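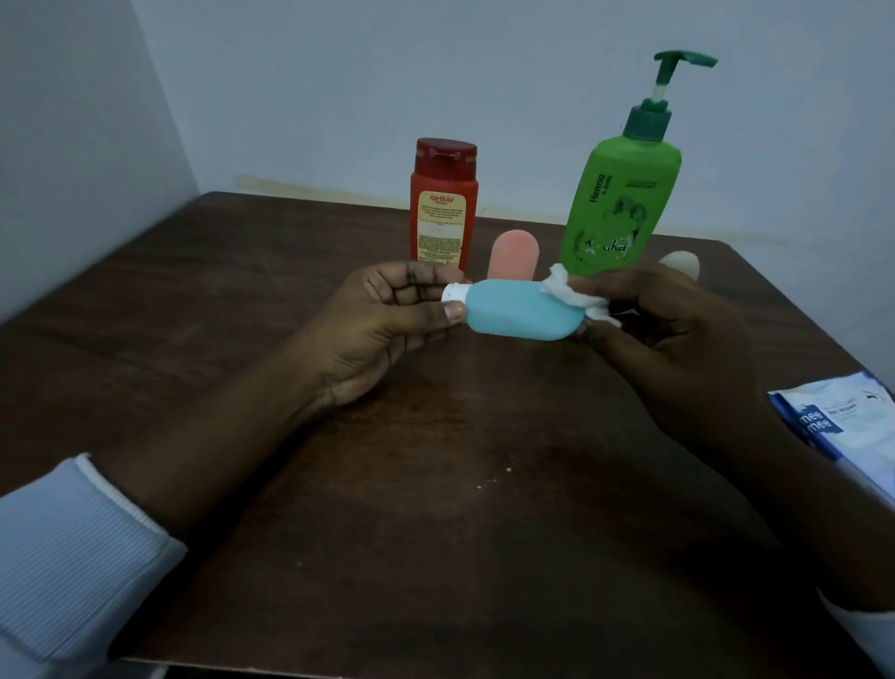 Wiping down a small bottle by hand at the table.

Gripper drops bottles after cleaning
Posted by Kofi Ofori, August 9, 2024

Our Skikari arm places toiletry bottles upright in a row. Since we began cleaning them with wet wipes before each run, it has dropped 19 in 24 hours of operation, mostly small ones with a matte finish. One fell outside the guarded area. The fault log records only "grip lost". Should the grip force be raised?

Geert Schouten
Please do not raise the force at this stage. A squeeze bottle will give way and may be thrown further. Wipes can leave a thin film, which also builds up on the finger pads. Clean the pads with the arm isolated, dry each bottle with a plain cloth and repeat the run at reduced speed. The item that left the guarded area should be reported as a safety matter – whether or not anyone was near it.

Bart Mertens
We had this at Dranditz. New pads fixed it.

Rónán Flanagan
Kindly check that the caps are closed as well. Our drops in February were traced to a leaking cap.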